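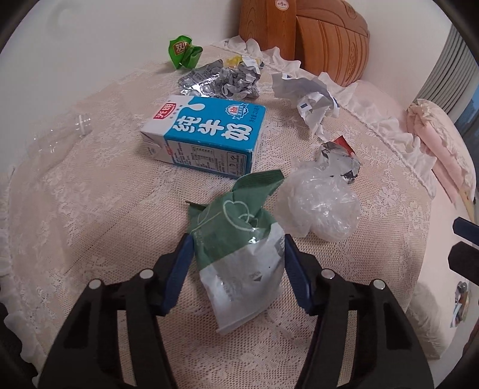

Why can't the soft stuff just go in the yellow bin with everything else, a reader in Ditadine asked us last spring, and would somebody please fix it. Fair question! I run the small team at Grorulness, and we've spent most of the summer trying to come up with a better answer than "sorry, it jams the belts".

FOR IMMEDIATE RELEASE
February 7, 2021

Grorulness starts home pick-up of soft plastics in Ditadine and Giltia

I'm very pleased to say that we are now picking up soft plastics from the front gate in Ditadine and Giltia. You get a purple bag, you fill it with bread bags, chip packets, bubble wrap and the like, you tie the top and you put it out with your usual recycling once a fortnight. Our truck comes by on the same morning as the yellow bins, so there's no new day to remember (I'd forget it too).

We tried it first in September with 106 homes on the Giltia side of the creek. By the end of the trial they had put out 513 bags, and the sorting shed at Pichler had to find us a second cage. People told us the bag was too small and the drawstring was rubbish, and they were right on both counts. The new one is bigger and has proper handles you can knot.

There's room for 2,000 homes in this first round. As of this morning 590 have signed up, most of them in Ditadine, so come on Giltia!
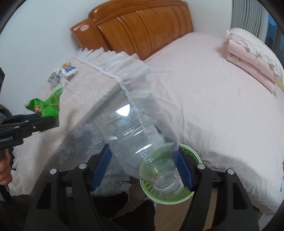 Hard plastics stay where they've always been. Drink bottles, milk bottles, yoghurt tubs and takeaway containers go loose in the yellow bin, and if your bottle has a deposit on it you can still bring it to the counter at Pichler for your refund. Please don't put any of these in the purple bag, even flattened. One squashed bottle in a bale of film and the whole bale gets sent back to us, and I'm the one who has to go and pull it apart.

The scrunch test is the easiest way to sort things at the kitchen bench. Scrunch it in your hand, and if it stays in a ball or only slowly opens up, it's soft. If it springs straight back or cracks, it's hard. Give anything sticky a quick wipe. It doesn't have to be spotless, but prawn bags in February are a special kind of awful and we'd love it if you froze those until your regular rubbish day.

The service is free for the first year. After that there'll be a small yearly charge, and we'll write to every home on the list well before it starts so you can pull out if you'd like to.

To join, ring the Grorulness office or fill in the card that's coming in your letterbox. Units and granny flats can have their own bag, just put the unit number on the card. Spare bags are at the Pichler counter and the Ditadine library.

Media are welcome at the shed during opening hours. Closed shoes, please.

ENDS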